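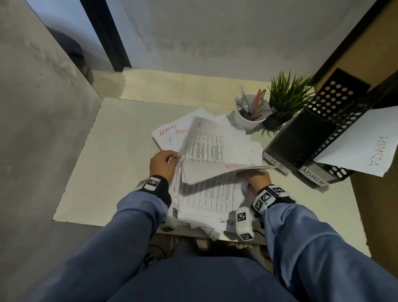
Paper is the hard bit. Ask anyone at Shenoy, where the Fakside project has spent since February trying to teach a two-armed machine to sort office post, and they'll say the same – boxes are easy, cups are easy, a single sheet is a nightmare. It bends, it sticks to its neighbour, it blurs when you flip it. So the team has people do it first. Black bands on both wrists, square coded tags on the bands, and a messy pile to work through, some sheets marked ADMIN in red, with an organiser labelled HR and ADMIN at the side of the desk. The tags give the software a fix on each wrist. The fingers it has to work out from the video.

Mei Begay, who runs the sessions, wanted the mess. Earlier tries used neat stacks and the model learnt neat stacks, nothing else. "We gave it a fanned-out pile and it just froze," she says. Now every session starts untidy. 300 of them so far, six people, all told to work at there own speed.

And the result? Better than expected, with a catch. Trained on the tidy sessions the arms put a sheet in the right slot 41 times in a hundred. With the messy ones, 70. Kieran Mulligan, who wrote most of the tracking code, is pleased but wary. Tags go missing when one arm crosses over the other, and the software has to guess untill they come back. Three bad guesses in a row and the whole clip gets binned.

Still slow, too. Roughly 3 times slower than a person, and it has no idea what to do with a staple. Staples are next, says Begay. Then envelopes.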